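Children's Comic Fiction, handout for week 2: funny families and how they're built

Hello again, everybody. I promised you notes so you could stop scribbling and listen, and then I talked so fast last time that half of you scribbled anyway. So these are fuller than the first set. Read them before class if you can, or on the bus, I don't mind.

The book we're working from is Nomvula Mkhize's The Gelladau Lodgers, which I have loved since I was much too old for it (I was in grad school, it was in a box outside a used bookstore, I read it standing up). If you only have time for part of it, read up to the end of the chapter with the flooded piano. You'll want to keep going, I promise!

Quick reminder of the setup. The Obradović family runs a boarding house in a town called Trokbridge. There's a mother who keeps the accounts in code, a father who's writing a history of soup, four children who are all in competition with each other, and Flana, the youngest, who tells the story. Then the lodgers start to arrive, and they're worse than the family.

What to look at first: the voice

Flana is nine and takes everything seriously. That's the engine of the whole book. When her father announces that he's reached the Middle Ages and will need the good saucepan, she simply reports it, and then reports what everyone did about dinner. She never tells us it's funny. Compare the opening pages, where she lists the rules of the house, with any page where the grown-ups are arguing. The sentences are the same length. She gives a missing sock and a kitchen fire exactly the same amount of attention, and I laugh every time.

Try this at home: take one paragraph and rewrite it so Flana knows she's being funny. Add a "hilariously" or a "you should have seen his face." Watch it go flat as a pancake. Bring your ruined paragraph to class, we'll read a few out loud.

Second: everybody wants something

A mistake I see a lot in student stories is the wacky family where people are wacky for no reason. Uncle wears a colander, the end. Every Obradović wants something badly. The oldest boy wants to be taken for a genius, so he learns the first 30 pages of an encyclopedia by heart and then has to steer every conversation toward aardvarks and abbeys. His sister wants her own room, and nearly everything that goes wrong in the first half comes from that one wish, including (if you trace it back) the piano.

So when you plan your own family, write down what each person wants before you write down anything odd about them. The oddness tends to turn up by itself once they start trying to get it.

Third: the long fuse

Mkhize is so good at this. The trunk in the hallway gets mentioned on the second page, then it's something to trip over, then somebody sits on it to make a phone call, and you've stopped noticing it completely by the time it finally gets opened. Go back and mark every time the trunk shows up. Notice how each mention has some other job to do, so you never feel you're being set up.

The dinner scene with the inspector works the same way, squeezed into one chapter. Read it once for fun and once with a pencil. I'd put a little tick next to each thing that comes back later in the scene.

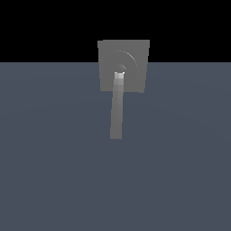
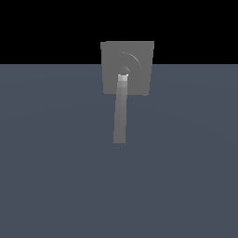
Gray plate against black and slate blue, in both.

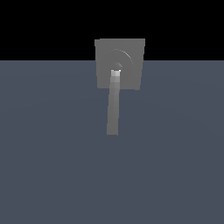
Now, a word about the ending, since somebody asked me after class whether it's a cheat. The lodgers leave, the house is quiet, and Flana is miserable about it. I don't think it's a cheat at all. She's complained about those people for the entire book, and the complaining was how she loved them. But I know some readers find the last chapter too soft, and if you're one of them I'd like to hear why. You can argue with me, I enjoy it.

For next time

Please write the opening of your own comic family story, told by the youngest person in the house. Keep it under 3000 words. One meal, one visitor, one thing that comes back at the end. We'll spend the first 45 minutes sharing in pairs and the rest on the inspector chapter, so bring the book as well.

The longer paper isn't due until March, but start thinking about a second title to set beside Mkhize. It can be anything you read as a kid and still find funny, picture books included. Come by and tell me about it if you're stuck, and if it's something I haven't read, lend it to me!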